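桌面上的夹爪：一间共享工坊里的双手折叠项目

11月的一个下午，Flelta共享工坊的长桌被腾出一大半，留给一项与毛巾有关的工作。该项目在工坊内部登记为Willex，目标是让一对自制机械臂学会折叠家用织物。机械臂的本体仍在调试，先行完工的是两只手持夹爪。操作者握着夹爪完成折叠，夹爪上的摄像头和编码器记录下每一次开合与位移，所得数据日后用于训练控制程序。

手持采集在研究机构中已有多种做法，近年也逐渐进入业余制作者的视野。与遥操作相比，手持夹爪不要求机械臂在场，制作费用较低，场地要求也相应放宽。对一间按工时收取使用费、设备由会员轮流预约的工坊而言，这一路线较为可行。Flelta的会员在立项时将范围限定得很窄：只处理小件织物，只在平整桌面上操作，只使用两只夹爪。

项目组保留了完整的改版记录。第1版夹爪由现成的平行夹具改装，夹持面平直，抓取木块和塑料盒均无困难，遇到织物则屡屡失手。薄料从两指之间滑出，厚料被整团推开。第2版加宽了夹指，抓取成功率有所改善，但夹指前端过厚，难以插入布料与桌面之间。第3版重新划分了结构：外壳承担握持与保护，黑色夹指负责传力，最前端另装黄色指尖，可单独拆换。外壳上开有长条形槽口，便于观察内部走线，装配时也可由此伸入工具。

指尖是整个设计中返工最多的部分。按照图纸，两片指尖合拢后形成圆弧形轮廓，压在布料边缘时，弧面先行接触，随后两侧收紧。记录显示，弧面半径过小时，指尖容易顶住毛圈；半径过大时，夹持点又难以对准布角。项目组最终选用的尺寸介于两者之间，并在接触面上保留了细密纹理。夹爪的最大开口定为70毫米，足以容纳折过两次的毛巾。

毛巾是首批测试对象。毛圈织物表面蓬松，厚度不均，折叠后边缘常有回弹，摄像头难以判断布料的真实边界。灰色毛巾又使问题增加一层：颜色单一，明暗变化主要来自绒面倒伏的方向，与褶皱的阴影十分接近。项目组有意将此类样品排在前面，以便尽早暴露视觉部分的不足。 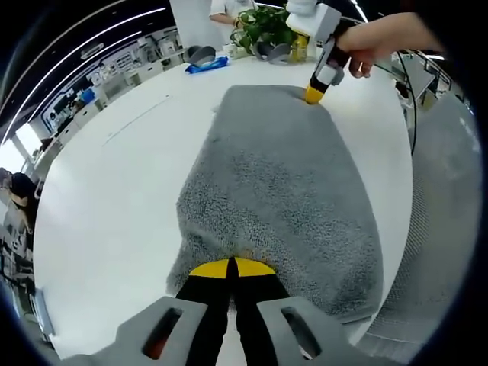

Miłosz Witkowska对这一安排持保留意见，认为业余项目应当先从薄而平的棉布做起，待控制程序能够稳定完成一次对折，再考虑毛圈织物；过早引入困难样品，容易使制作者把视觉上的误差误认为机械上的缺陷，从而反复修改本来没有问题的零件。

项目组在内部讨论中部分采纳了这一意见。后续采集按织物种类分开编号，机械部分的改动须在至少两类织物上出现同样的失误后方可提出。此前有一次修改正是因为未作区分而走了弯路：左侧夹爪连续数次未能夹住布角，装配人员据此更换了驱动弹簧，复查录像时才发现是操作者的手腕角度偏低，指尖尚未到达布边便已闭合。更换下来的弹簧经检查并无异常，后来装回原处。

采集工作的流程相对固定。每次开始前，操作者先将夹爪完全张开，再完全闭合，供编码器校准零点；随后检查画面中指尖的位置是否与上一次一致。两只夹爪可以由两人分持，也可以由一人双手操作，记录中须注明采用哪一种方式。分持时，双方需要约定口令，避免一方已经提起布角而另一方仍在压平。项目组规定每组动作不超过60秒，超时即停，从头再来。截至本刊采访时，已整理入库的动作共200组，其中包含失败的动作。失败记录同样标注起止时间，并写明失误出现在抓取、拉伸还是放下阶段。

零件加工在工坊内完成。外壳与夹指由会员使用工坊的打印机制作，公差较松的部件一次成型，与轴承配合的部位则预留余量，打印后手工修整。驱动夹指的滑轨购自零件商Livero，型号中途更换过一次，原因是首批滑轨在小开口位置有轻微卡滞，影响夹持薄料时的手感。控制板采用Gouveia的通用板，固件由会员自行编写，只保留采样、计时和存储三项功能。项目组曾计划加入无线传输，后因时间戳对齐困难而搁置，现阶段仍以线缆连接。线缆的走向因此成为一个实际问题：过短会牵扯手臂，过长则容易扫过桌面，带动尚未折好的布料。

校准环节所占用的时间超出最初估计。广角镜头视野开阔，能够同时看到近处的指尖和远处的另一只夹爪，但画面边缘弯曲明显，直线物体在其中呈弧形。若直接以画面中的布边方向推算夹爪姿态，误差会随位置变化。会员编写了一套校正程序，利用印有方格的平板逐点比对，每次拆装镜头后都须重新运行。有会员提出改用视角较窄的镜头，试装后发现另一只夹爪时常离开视野，遂恢复原方案。

在毛巾之后，项目组转向针织类织物。针织布具有弹性，拉直时会变窄，松手后又会收缩，折线位置难以保持。操作规程为此增加了一个步骤：两只夹爪分别夹住布料两端，先缓慢拉开，待布面平整后停顿片刻，再进入折叠。拉伸的幅度没有统一数值，以布面纹理保持均匀为准。规程同时要求操作者避免用手掌直接抚平布料，全部动作须由夹爪完成，否则该组记录作废。

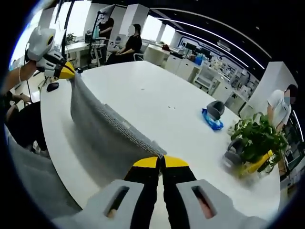

两只手持夹爪分别夹住灰色针织布的两端，布料斜向展开于白色桌面。

关于采集环境，项目组内部曾有不同看法。一种意见主张清空桌面、统一背景，以减少干扰；另一种意见认为，家庭环境中的桌面很少空无一物，程序若只见过整洁的台面，移到别处便难以使用。现行做法是两类环境均予采集，桌上的日常物品保持原位，除非妨碍夹爪运动，一律不作移动。灯光亦按工坊平日的状态开启。负责整理数据的会员表示，杂物较多的记录标注起来费时，但其中夹爪与布料的相对位置更为多样，对后期检验有参考价值。

机械臂部分目前进展较慢。两条臂的底座已经完成，腕部仍在修改，难点在于手持夹爪的重量与重心均以人手舒适为准，直接装到腕部后，末端下垂明显。项目组拟定了两种处理办法：一是在腕部加装配重，二是另制一副去除握柄的轻型外壳，夹指和指尖保持不变。后一种办法能够确保采集与执行使用相同的接触面，较受会员支持，图纸已进入核对阶段。

工坊方面对项目的占用时间作出了限制。长桌属于公共设备，傍晚以后优先供木工和缝纫类会员使用，采集因而多在白天进行。缝纫类会员也为项目提供了样布，并协助辨认织物的正反面与经纬方向。她们指出，若干失败记录中布料被反向夹持，卷边朝下，本身就不易展平。此后，样布的一角均缝上小段标记线，采集前核对方向，再行登记。

Willex的图纸、零件清单和固件计划在轻型外壳通过试装后向工坊全体会员开放。采集规程已先行张贴，供其他小组查阅。现有的两只手持夹爪仍由项目组保管，借用者须提前登记，归还时附上校准记录和指尖磨损情况。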